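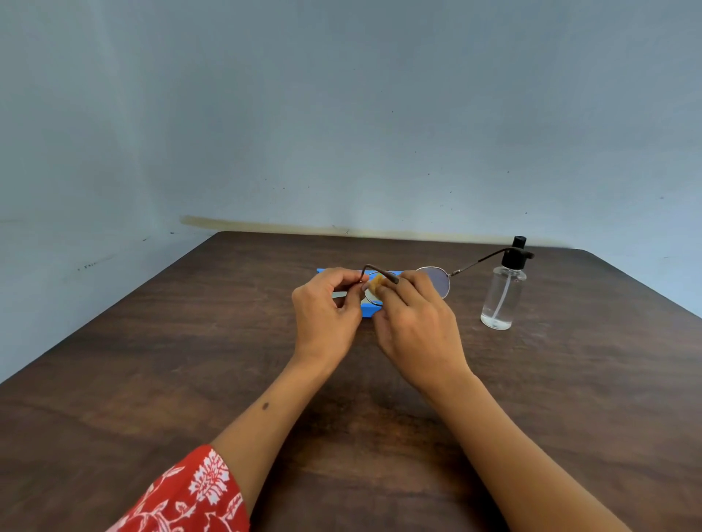 Pratine is a head-worn recording rig and small tabletop robot arm developed in a shared workshop in Plurberg. It is built from hobby-grade parts and is used to collect first-person recordings of household tasks, which then serve as training material for the arm. The design is maintained by the workshop's members and has been copied by home builders elsewhere.

Design

The rig consists of a camera on a padded headband, a battery pack worn at the waist and a small computer that stores the recordings. It weighs 242 grams without the battery and runs for 90 minutes on one charge. The camera is angled downwards so that both hands stay in view when the wearer works at a table.

The arm, known as Azar, has a two-finger gripper with replaceable rubber tips. Its joints are driven by hobby servos, and most of the structural parts are printed in the workshop. An earlier version used a suction cup - this was dropped because it could not hold curved or narrow objects.

Recorded tasks

Tasks are chosen from ordinary domestic work and are carried out at the wearer's usual pace. They include folding cloths, closing jars, sorting cutlery and cleaning spectacles. The last of these is regarded as one of the harder tasks in the collection. One hand must steady a thin metal frame by its temple arm while the other presses a small pad against the lens, and clear lenses and transparent spray bottles are difficult for the software to locate.

The collection, named Ivelach, holds 2830 recordings. Each is labelled by hand with the name of the task and the points at which each step begins and ends. Recordings in which the hands leave the view for more than 2 seconds are kept separately.

Limitations

Azar can repeat several of the simpler folding and sorting tasks. It has not been able to clean spectacles without a stand to hold them, as it has only one gripper. A second arm was added to the plans in May, together with a softer fingertip.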